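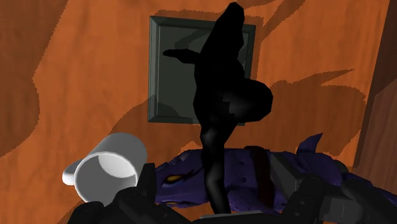

Notebook, April 2020 – Wistulora bonus round, second look

Ran the Wistulora build again overnight with the numbers Delacroix sent through. I still don't believe the free spins. Their sheet says the feature should land often enough that a casual player sees it in a normal sitting. My log says otherwise, and I'd like somebody else to look before we go back to them and start an argument.

Set-up as before. Flat bet, no gamble option, autoplay on, 10 batches. Seed changed between batches this time, which I forgot to do on the first go, so throw out anything I wrote on the earlier pages about streaks. That was my mistake and not the game's.

Longest gap between features was 860 spins. A gap like that can happen in an honest game. What bothers me is that the short gaps are bunched up at the start of each batch, and after that it goes quiet. It could be chance. It could also be that the counter for the scatter symbol isn't being cleared when the reels reload. Marisol Gallagher thinks it's chance and says I see patterns in breakfast cereal. Fair enough, but she hasn't read the log yet.

Things I checked:
– Reel strips match the sheet. Went through them by hand, symbol by symbol, all five reels.
– Scatter pays are right.
– The wild on reel 2 behaves, including when it lands beside a scatter.
– Sound cue for the near miss plays too often for my liking. It isn't a fault under the spec, but I'd want it toned down. It fires when only one scatter is showing, and no player would call that near.

Not checked: the retrigger. Ran out of night.

The marketing blurb for this one calls the bonus "generous". I've asked for that word to come out until we have a return figure we can stand behind. They said the same about Muswood, and we all remember the colour of the emails after Muswood went live. Same studio, same reel code underneath as far as I can tell, with new artwork and a different tune.

Drurkent is the comparison I'd trust. It's an older game, dull to look at, and the feature rate sat where the sheet said it would. I'll run it on the same machine with the same seeds. If the bunching shows up there too, the fault is in my harness and I'll say so.

One more gripe. The help screen says the bonus can be triggered "at any time", but with the bet below 50 cents I never got it once. Either there's a minimum nobody wrote down or I was unlucky – need a longer run at the low stake before I put that in the report.

Next: retrigger, low stake run, Drurkent. Delacroix want sign-off by June. I wouldn't sign it on what's in this book so far.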